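Home | Forums | Two-Arm Kits | Reviews | Log in

Asunton furniture-handling kit, 9 months in

benchgremlin:
Renewed our Asunton license in August. The brochure says it handles "seating." Ours handles a white plastic chair, upside down, on a black sheet.
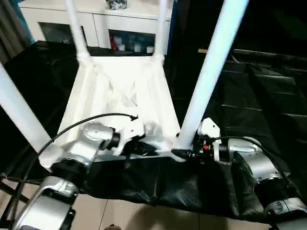
Asunton kit, both arms at the near edge of the frame.

Grip planning is fine. Cable routing is a suggestion - I re-tied mine twice. 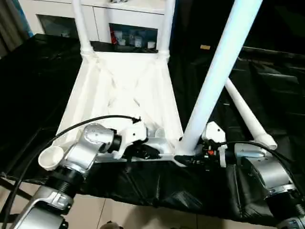

Re: worth the money?

torque_wench:
No. Lindgren does the same for less and answers email.

benchgremlin:
Lindgren answers email up to 2 weeks later. The Asunton grippers suit thin edges.
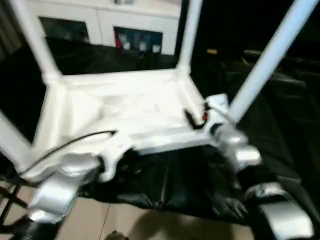
And the fingers swap without tools, which I can't say for Lindgren.

torque_wench:
Try the wrist camera on a fast move.
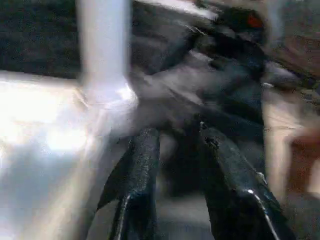
Fair, I keep mine at low speed. Still renewing.

Comments (2)
mopbucket: Does it do stools?
grenent_fan: Ask again in 12 months.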